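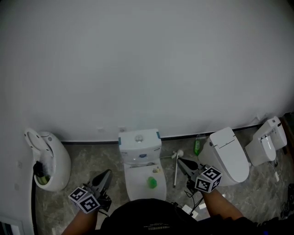
Quatre WC alignés contre un mur gris, et moi qui dois en choisir un.

Bon, les travaux de la salle d'eau avancent (enfin, avancent, c'est vite dit : le carreleur revient quand il revient) et il a bien fallu s'occuper du sujet dont personne ne parle à table. J'ai donc passé l'après-midi chez Hutent à regarder des cuvettes. Damir m'avait prévenue : « tu vas voir, au bout d'un moment tu les trouves toutes belles ». Eh bien oui !

Mon coup de cœur immédiat, c'est celui de gauche, tout rond, une espèce d'œuf blanc avec le couvercle relevé. Il a une allure folle. Sauf que chez nous, entre la porte et le lavabo, il me reste 80 cm de large, et un œuf pareil, ça prend ses aises. Et puis j'ai demandé à Nhàn ce qu'elle en pensait, elle m'a répondu « on dirait qu'il va éclore ». Merci Nhàn.

À côté, il y a le modèle classique, réservoir rectangulaire, bouton chromé sur le dessus. Le WC de mes parents, quoi, en plus propre. Je me suis surprise à le regarder avec tendresse. Ça se répare, on trouve les pièces partout, et je sais déjà comment soulever le couvercle du réservoir quand ça coule la nuit.

Les deux de droite, ce sont les modèles modernes. Le premier n'a pas de réservoir, des lignes très lisses, un couvercle allongé : superbe, j'avoue. L'autre est plus petit, avec son boîtier à l'arrière et un câble blanc qui descend jusqu'au sol. Et c'est là que ça coince, parce que je n'ai AUCUNE prise de ce côté-là de la pièce, et que le mur vient d'être refermé en avril. Macario, notre électricien, a poussé un soupir au téléphone que j'entends encore.

Du coup je penche pour le classique, avec un abattant à fermeture douce (ça, je n'en démords pas). Il me reste à mesurer l'évacuation, que j'ai évidemment oublié de noter avant de partir. Si vous avez sauté le pas du WC japonisant, racontez-moi en commentaire : on s'en sert vraiment, de tous ces boutons ?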